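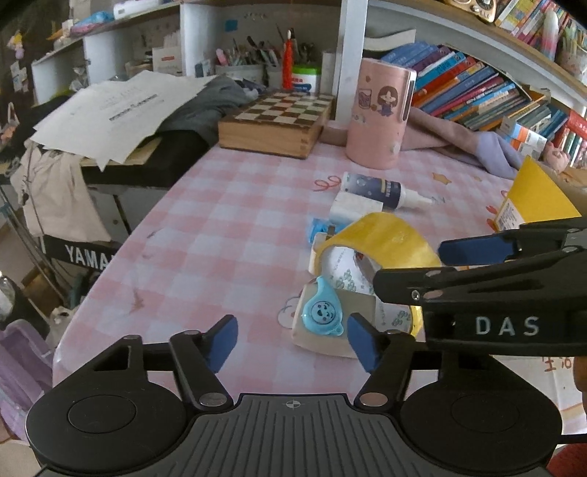

4.2 居家桌面场景下的试用

在前一节里,我们已经把 Entili 服务的订购流程和交付内容交代过了,这一节想慢慢讲一讲它真正放到一张家用桌子上以后,用起来是什么样子。说来惭愧,我们最初拟定的方案要整齐得多,打算在实验室里铺一块纯色台面,摆几件标准件,照着表格一项一项做下去。后来和 Hiredus 的客服来回通了几次邮件,对方很耐心地劝我们,既然这项服务面向的是家庭物品操作的演示采集,不妨就在有人居住的房间里试,桌布是什么花色就用什么花色,书架上堆着什么就让它堆着。我们觉得这个建议很中肯,便照办了。

试用为期 7 天,地点是一间书房兼琴房,桌子靠着一排书架。操作者左右手各持一只夹持器,通过手指的开合带动夹指,夹指内侧贴有蓝色软垫。配套的 Disance 软件负责记录与回放,操作者本人基本不需要去碰它,只在每一段开始和结束时确认一下即可。对于从未接触过这类工具的人来说,这样的分工相当友好,我们的几位操作者大都在喝一杯茶的工夫里就摸到了门道,剩下的便是熟能生巧的事情了。

桌面物品的选择也费了一番心思。我们希望既有轻软的,也有硬而滑的,既有规整的盒子,也有形状别扭的小玩意儿。最后留在桌上的有木质棋盒、侧放的小瓶、充电用的小配件、黄色纸盒和胶带,都是寻常人家抽屉里翻得出来的东西。其中胶带是大家公认最有意思的一件:它是圆的,会滚,表面又光滑,夹的位置稍偏一点,手感就完全两样。

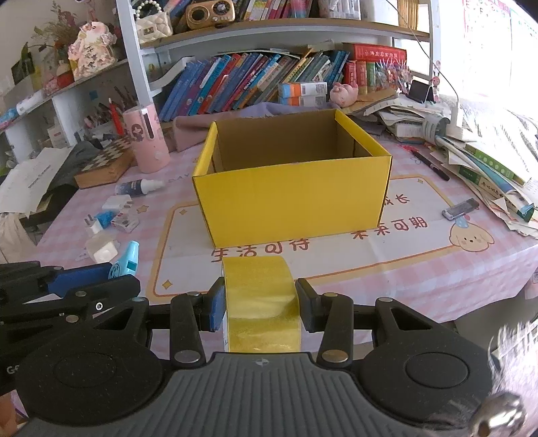
图源:Prutivberg 评测小组,试用记录
图 2 夹持胶带时的操作视角,前方为敞口的黄色纸盒

如图 2 所示,夹指合拢在胶带上时,纸盒就在正前方,盒口朝上敞着。我们很喜欢这一类布置,它把“夹住”和“对准”两件事摆到了同一个视野里,操作者一抬眼就能看到下一步可以往哪里去。与此同时,周围的书、纸张和小物件并没有被清走,桌布上还印着“生活可待”“未来可期”之类的字样,花纹与边框都相当热闹。对后续的视觉模型来说,这样的背景自然要比纯色台面难对付一些,可是家里的桌子本来就长这样,我们宁愿从一开始就把这份难处收进数据里来。

关于手感,操作者的评价总体上是愉快的,当然也夹杂着一些细碎的意见,这里尽量如实转述。多数人认为软垫对付圆柱形物体很得力,握持时心里有底;有人提到,夹取贴着桌面的扁平物件(比如 U 盘)时,需要把手腕压得很低,时间久了小臂会有些酸。还有人习惯先用一只夹持器把东西扶稳,再用另一只去取,这个动作培训材料里并没有写,是大家在桌边互相看着学来的。我们把它补进了自己的操作手册,并反馈给了 Hiredus,对方回信说会考虑放进下一版的入门课程。

两只夹持器同时在桌面上方活动时,遮挡是绕不开的问题。一只伸过来,另一只的视野里便会少掉一块桌面,底下的小物件也跟着看不全。起初我们为此颇为懊恼,想过规定左右手各管半边桌子,试了半天便放弃了,因为这样做出来的动作僵硬得很,谁在家里收拾东西也不会这么拘谨。目前的做法是允许遮挡,只要求操作者在每段开头稍作停顿,让两边的视角都能把桌面看上一眼。这个小小的停顿对标注帮助很大,标注员们为此特意来道过谢。

就产出而言,整个试用阶段共得到约 1,000 段演示,按动作内容归为 4 类:夹取、放置、双手传递以及翻转调整。其中翻转调整一类的边界最模糊,操作者常常在放置之前顺手把物件转个方向,标注时究竟算作一段还是拆成两段,组内争论了好几回。我们最终采用了较宽松的标准,即只要夹指没有松开,就视为同一段的延续。这一标准未必适合所有项目,读者若打算把 Entili 用于更精细的装配类任务,恐怕还得另行斟酌,并且最好在签订服务之前就与对方谈妥标注口径,免得像我们这样到后半程才回头返工。

服务响应方面值得多写一笔。试用期间我们提过的问题大大小小都有,从软垫如何清洁,到 Disance 的导出目录为什么按时间命名,Hiredus 一方都给了答复,语气也始终和和气气的。清洁那一条写得尤其细致,连用什么样的布、擦完之后晾在哪里都想到了。唯一让人略感不足的是中文文档更新偏慢,部分界面名称与软件里看到的对不上,初次使用的人难免要多翻几页。我们手头整理了一份对照表,收在附录里,欢迎需要的同行取用。

关于租用与购买两种方式的费用比较,以及与实验室自制夹具的对照结果,见 4.3 节。

联系我们 | 版权所有 © Prutivberg 评测小组 | 最后更新:2026年5月10日 | 返回顶部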